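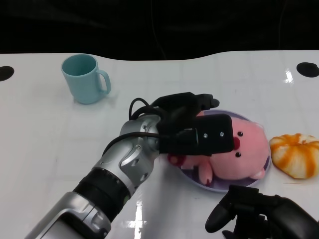
Uthai Yimyam escribió en la hoja de sugerencias que la palabra "doméstica" sobra en el título de este capítulo: a su juicio, una máquina que necesita la mesa despejada por los lados y una persona junto al pulsador de paro todavía no recoge una casa, como mucho ensaya.

Manuales > Skillico > Lulora de dos brazos > 7. Tareas domésticas > 7.3 Recoger la mesa

Revisión del 22 mar 2018
Tiempo de lectura: 4 minutos

La observación es razonable y el título se mantiene solo por coherencia con el índice. Esta sección explica cómo preparar y ejecutar el ejercicio de recogida con objetos mixtos: una taza, un plato y un peluche, o piezas equivalentes. El ejercicio no incluye fregar, secar ni guardar en armarios.

7.3.1 Antes de empezar

1. Compruebe que los dos brazos están en posición de reposo y que el pulsador de paro queda al alcance de la mano sin cruzar la mesa.

2. Limpie la superficie con un paño seco. En mesas blancas brillantes, baje la luz del techo u oriéntela hacia la pared. Los reflejos pueden hacer que el programa marque un borde donde no lo hay.

3. Revise los cables de ambas muñecas. Deben formar un arco suelto y no engancharse al girar la articulación. Si un cable queda tirante con el brazo extendido, afloje la brida más cercana al codo y vuelva a probar.

4. Coloque los objetos. La taza debe ir separada del resto, boca arriba. El peluche puede ir encima del plato.

Nota: no use vajilla de cerámica ni de vidrio durante las primeras sesiones. La presión de cierre que viene de fábrica está pensada para objetos blandos.

7.3.2 Ajuste de la pinza

5. En el menú Agarre, elija "Blando". Este perfil cierra despacio y se detiene al notar resistencia.

6. Fije la espera de contacto en 2 segundos. Con menos tiempo, la pinza levanta antes de haber asentado la tela y el peluche gira sobre sí mismo.

7. Asigne el objeto a un solo brazo. El otro debe quedar en "Apoyo", salvo que vaya a practicar el paso de una mano a otra (véase 7.5).

8. Ejecute el agarre en vacío, sin objeto, y mire si las yemas de los dedos llegan paralelas. Corrija el giro de muñeca antes de seguir.

Precaución: mientras un brazo trabaja no meta la mano para enderezar una pieza, aunque parezca parado. El modo "Blando" reduce la fuerza de la pinza - no la del brazo.

En los peluches, el punto de agarre importa más que la fuerza. Una oreja o una pata sirven para arrastrar, pero al levantar cuelga todo el peso de la costura. Es preferible buscar una zona con relleno y acercar el dedo por arriba, sin empujar el juguete contra el plato.

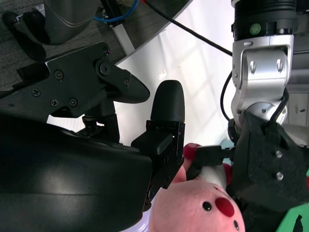 Cuando el dedo toca primero un borde suelto de tela, el sensor puede dar el contacto por bueno y el cierre se interrumpe antes de tiempo. En ese caso abra la pinza desde el panel, suba el punto de agarre y repita desde el paso 8.

7.3.3 Ejecución

9. Pulse "Iniciar" y manténgase fuera del alcance de los brazos.

10. Deje que termine el primer objeto antes de valorar el conjunto. El orden recomendado es peluche, plato, taza.

11. Si el plato se desplaza más de un palmo, pulse "Pausa". No lo recoloque hasta que los dos brazos hayan vuelto al reposo.

12. Anote cada intento, también los fallidos, con el objeto y el motivo.

13. Haga una pausa de 30 minutos si las muñecas avisan por temperatura.

7.3.4 Qué puede esperar

En el taller de Hakanwood se registraron 1.477 intentos con este procedimiento. En 628 se recogió todo sin que nadie interviniera. El resto se reparte entre agarres perdidos, platos desplazados y paros pedidos por el operador. Una persona hace lo mismo en unos instantes y sin preparar la luz, de modo que conviene no presentar el ejercicio a las visitas como un servicio terminado.

Los objetos redondeados y con gajos, como una calabaza de juguete, siguen dando problemas: la pinza apoya en un gajo y resbala hacia el siguiente. El perfil para estas formas está previsto para agosto. Hasta entonces, déjelos en un lado de la mesa y exclúyalos de la lista de objetos.

Nota: la base Wattanapong antigua no admite el perfil "Blando". Consulte el anexo B.

Comentarios (3)

mila_taller
El paso 6 me ahorró una tarde. Tenía la espera a cero y el muñeco daba vueltas cada vez. ¿La bajada de luz del paso 2 hace falta también con mesa mate?

Rber
Con mate nosotros no tocamos la luz. Lo que sí da guerra es el orden: si dejas la taza para el final y el plato se ha corrido hacia ella, la roza al pasar. Yo empiezo por la taza.

cocina_pequeña
Menos de la mitad sin ayuda y con la mesa preparada. Gracias por poner la cifra, pero seguiré recogiendo yo. Por cierto, en mi copia el anexo B sale en blanco.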